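ok thread on moving into a 58 square meter flat in winter with no car and too many books. writing it now before i forget it all

1/ We got the keys 23rd December. Do not do this. Every office closed, the elevator guy closed, the place that sells fuses closed till the new year

2/ The building is from 1858 and nothing in it is straight. I put a marble down in the hall and it went all the way to the kitchen and under the stove. still there

3/ Movers quoted me 2000 for one trip across town. One trip! Three flights of stairs and they wanted extra for each. I said no thanks and called everyone I know instead

4/ Books. Small boxes only. I know everybody says it. I used two big ones anyway and the bottom went out of one on the second landing, cookbooks everywhere, downstairs neighbor came out in her robe to see who died

5/ Neighbor is called Hanane Abdelaziz and she is the best thing in this building. Brought up soup the first night. Told me which radiator bangs (bedroom, 5 am) and which key is for the cellar (the one that looks broken)

6/ She says come down for Ramadan, her sister cooks for the whole stairwell. I have already said yes to everything

7/ Heating. Old place had a dial you turned. This one has a Skovik box on the wall with one button and a light that blinks. Long press, short press, who knows. Manual is for a different model. Currently wearing two sweaters

8/ People asking about the bookcase, it's a Casto, second hand, 300 with delivery. Came in one piece and would not go round the turn in the stairs so we took the back off on the landing. Went back together ok. one screw left over, not thinking about it

9/ Curtains: measure each window by itself. I measured one and ordred four the same. Two fit

10/ Bedding got packed in the very last bag so that's the first thing that came out. Would do that again. Whatever else is a mess you can lie down

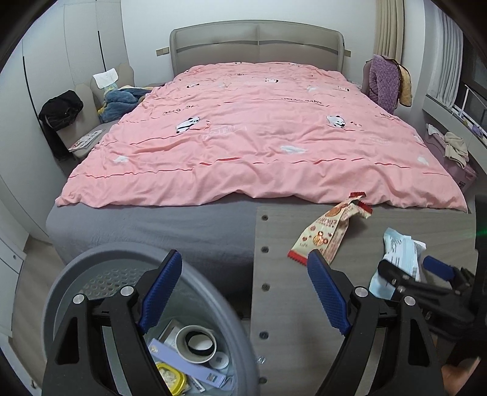

bedroom update. pandas win

11/ Things I'd put in the open-me-first bag next time: kettle, one pan, toilet paper, phone charger, box knife, light bulbs. I had the kettle. Box knife was inside a taped box obviously

12/ Change of address took me a whole afternoon. Bank was easy, the dentist was easy, the library wanted a letter with my name on it and no letters come here yet becuase nobody has the address

13/ My mom wants to know if it's as nice as the place in Kornness. Mom. That had a garden. This has a drain that hums

14/ Still to do: cellar, the other two curtains, paint for the hall. Paint waits till April when I can open a window

15/ If anyone has a Skovik manual with the one button pls send it, dms are open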